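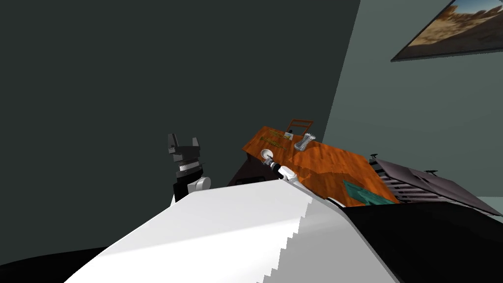
Choosing a wall colour from a small card

6 November 2021
Filed under: house, paint

The back room has needed repainting since May, and the delay has been entirely down to the colour. I wanted a grey-green. Every paint firm sells a dozen of these, and on the card they look like sensible neighbours. On the wall they behave quite differently from one another, and the same tin behaves differently on two walls of the same room.

Most of the trouble comes from the light. A grey-green paint reflects fairly evenly across the visible range, with a slight rise in the middle. A small shift in the light falling on it is enough to push the result towards blue or towards brown. A strong red has a large margin before anyone would call it something else. A greyed green has almost none, and the warm bulb that flatters it in the evening may turn it to mud.

Angle matters as well. Where two walls meet, one usually takes more of the window than the other, and the eye compares them directly along the corner. The difference in brightness is often larger than the difference between two adjacent shades on the card. I spent a week trying to decide between two such shades before I noticed this, and the week was wasted.

The method I settled on was as follows. I bought three sample pots: Staltero in a matt finish, Saxena in matt, and Saxena again in eggshell. Each was put on lining paper, two coats, with a night between coats. The sheets were large, and I left a white margin on each so that the old wall colour did not touch the sample. They were held up with masking tape and moved from wall to wall, morning and evening, for 5 days.
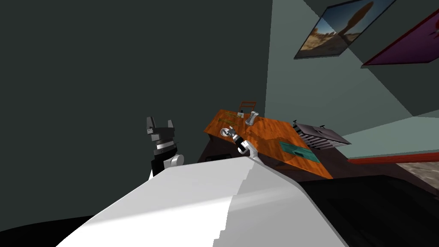
The eggshell was ruled out first. A slight sheen lifts the colour when seen at a low angle, so the sheet beside the window looked a full shade paler than the same sheet on the opposite side. It also shows every ridge in the plaster, and this plaster has plenty. Eggshell wipes clean more easily and I would still use it in a hall.

Between the two matts the choice was closer. Staltero was the better colour at midday and went cold after four o'clock. Saxena was duller at midday and hardly moved. As the room is mostly used after work, Saxena won.

Some notes on quantities and cost, for my own reference as much as anyone's. The tin claims a coverage that I did not get. New filler drinks paint, and I had not primed it properly, so the long wall needed 3 coats where the others took 2. The whole job came to £124 including the samples, tape and a roller sleeve I then ruined by leaving it in the tray overnight.

Still to do: the skirting, which is an old gloss and will need sanding, and the strip behind the radiator. I have half a tin left for touching up, stored in the cupboard under the stairs with the date and the room written on the lid.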